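分类:短篇小说 / 原创 / 连载外

剩下的

四月七日之前要搬空。合同上写的,4月7日,中午,钥匙交回。

我到的时候她已经在了。Hildegard Stöcker,我们都叫她施太太,其实她没嫁过姓施的,是她自己起的,说中国人叫着顺口。她坐在楼梯上,大衣没脱,膝盖上一卷胶带。

"你迟了。"

"堵车。"

"你骑自行车来的。"

没话说。上楼。

三楼两间,外间堆满纸箱,里间还没动。里间是孩子的房间,以前是。现在谁的也不是。门推到一半推不动,后面顶着个箱子,Kulton牌的搬家箱,蓝字,她一口气买了80个,我说用不完,她说用得完。用不完的那些摊平了靠在墙上,一动就哗啦往下滑。

"先弄哪边?"

"小的。大的有人来抬。小的没人管。"

她说的小的,是抽屉里、床底下、窗台缝里那些。一辈子攒下来的小东西。纽扣,发卡,不知道哪把锁的钥匙。积木。到处都是积木。

我趴下去看床底。灰。一只袜子。一块积木板,绿的,上面一排一排的圆点,边上咬过,牙印还在。

"这个要不要?"

她看了很久。楼下有人按喇叭,很长一声,她没听见似的。

"放着。"

放哪?她没说。我放进铁盆里。盆是她从厨房拿来的,洗衣服用的那种大盆,专门装"放着"的东西。要的进箱子,不要的进袋子,说不清的进盆。一上午下来,箱子装了三个,袋子五个,盆满了。

她不承认盆满了。她用手往下按了按。

中间Lodhi公司的人来过一次,看楼梯宽窄,量了,说柜子下不去,得拆。多少钱?600。她说柜子是结婚时候的。那人说嗯。又说,600,不含上油。她把胶带从左手换到右手,又换回来,说那就拆吧。

那人走了,她忽然跟我说起卢卡。

她儿子。十三岁以前什么都要留着,糖纸,电池,断掉的橡皮,十三岁以后什么都不要了。一夜之间的事。她早上起来,门口三大袋,扎得紧紧的,人已经上学去了。她把袋子拎回来,一个一个打开,又一个一个放回抽屉。他一定发现了,他没说。她也没说。

"后来就一直在抽屉里。"

"他现在呢,他要不要?"

"你问他。"

我没他电话。我给他发过邮件,去年九月,他回了一行,说在Jidano上班,忙,做的是分拣,一天到晚就是从箱子里往外拿东西。她不看邮件,是我念给她听的。她听完问我,拿什么东西。我说没写。她说你问他呀。

我就问了。他没再回。

有一张照片,她让我打印出来。我说手机上看一样的,她说不一样。楼下文印店,彩色的,纸有点潮,她拿冰箱贴压在冰箱门上,压了一个冬天。现在冰箱要搬了,照片在我手里,角卷了。

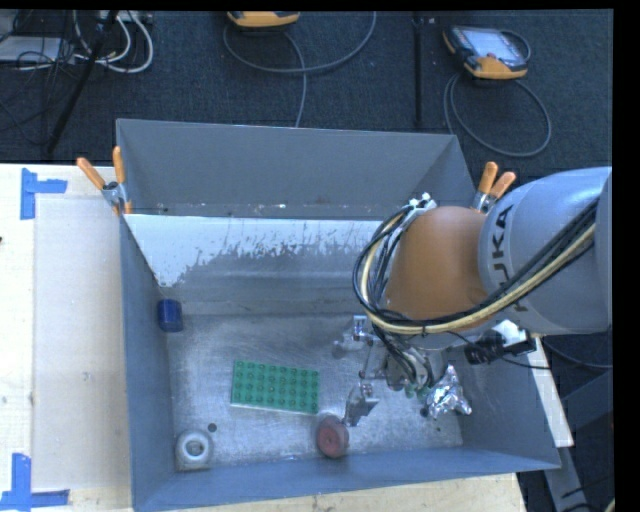 绿色那块在中间偏左。

"你看,"她说,每次都说,"绿的。"

是绿的。一块积木板,躺在灰蓝色的大铁箱里,有点歪,右边那头低一点。她第一次看到的时候手指就按在上面,按出一个印子。她说那是他小时候的。我说积木都长这样,全世界都长这样。她说你不懂。

可能我不懂。我把盆里那块拿出来,跟照片上的放在一块比。不能算像,也不能算不像。一个有牙印,一个太小了看不清。

"左上那个蓝的是什么?"她问。她也每次都问。

"不知道。一个小圆柱。"

"是电池吧。"

"不像。"

"他以前留电池。"

好吧。电池。

她又去看左下角那个白的,上面一个圈,中间一个深色的口。这个她从来不猜。她就看着,嘴动一动,然后把照片翻过去,背面朝上,放在窗台上。

干活。

里间抽屉一共六层,第四层卡住了。我用力,它不动,她走过来,往上抬了一下再拉,开了。里面全是螺丝,按大小装在药瓶里,标签是小孩写的字,歪的,"大的","中的","不知到"。道字写错了。她请过中文家教,我就是那个家教,那时候我二十二岁,一个钟头的课,四十分钟在地上找积木。

"这个字你没给他改。"

"我改过。"

"没改。"

也许是没改。我把那瓶"不知到"拿起来晃了晃,响。进盆。盆装不下,滚出来,滚到踢脚线那里停了。我去捡,她说别捡,先吃饭。

吃的是面包,昨天的,没有黄油,黄油在哪个箱子里她不记得了。箱子上都写了字,Worwood街的新地址,写了收件人,写了楼层,没写里面是什么。我说你怎么不写里面是什么。她说我知道里面是什么。

她不知道。下午为了找一把剪子,我们拆了四个箱子。第一个是枕头。第二个是枕头跟锅。第三个打开,最上面是卢卡的校服,叠得方方正正,她手停了停,把盖子合上了,没用胶带,就那么合着。剪子在她大衣口袋里。

笑了一会儿。是真的笑,她笑得坐到地上去了,起不来,我拉她,她手很凉。

四点多,天阴下来。灯泡早拧走了,我说得快一点。快一点就顾不上了,抽屉整个抽出来往袋子里倒,哗啦,哗啦。她起先还在旁边看,一样一样捡,后来不捡了,后来背过身去,对着窗户。

"施太太。"

"嗯。"

"盆怎么办?"

说好了的,最后要定。盆里的东西,晚上之前要么进箱子要么进袋子,盆自己也要装箱的。她自己定的规矩,早上在楼梯上说的,还让我复述了一遍。

她蹲下去。膝盖响了一声。她从里头拿出一颗扣子,看看,放进袋子。一截蜡笔,袋子。一个瓶盖,袋子。动作快起来了,我想行了,这样很快。然后是那块绿的。

她拿着,对着窗户那点光,用拇指去摸牙印。

"他那个工作,"她说,"拿出来以后呢?"

"什么拿出来以后?"

"从箱子里拿出来。拿出来放到哪里去?"

我想了想他那封信。就一行。没写。

"大概放到另一个箱子里。"

她点点头,好像这个答案还可以。

手机在她包里震。她不接,让我接。我翻了半天,包里也是满的,纸巾,药,一只手套,等我找到已经不震了。一个未接,外地号码。我拿给她看,她没戴眼镜,把手机推得远远的,推到胳膊伸直。

"是谁?"

"没存名字。"

"是不是他?"

"我不知道,我回拨一下?"

"等等。"

她站起来,找地方放那块积木。窗台上是照片,背面朝上。她把积木压在照片上面,又觉得不对,拿起来,把照片翻成正面,再压上去。绿的压着绿的。盖住了。

然后她把大衣扣子扣好,一颗一颗,扣到最上面那颗,在一个空了一半的房间里,像要去见人。

"拨吧,"她说,"开免提。"

楼下喇叭又响了,是搬家的车,提前到了。我按了下去。一声。两声。她把手按在盆沿上。

第三声的时候,那边接起来了,很吵,有人在远处喊什么,然后有个人说:

"妈?你那边怎么有回音。"

"东西搬空了,"她说。盆还满着。"你那块绿的,你还要不要?"

相关阅读
短篇:修伞的人不在
短篇:河对面的面包房
旧稿:给房东的三封信
短篇:夜班车上的鹅
旧稿:冬天借来的梯子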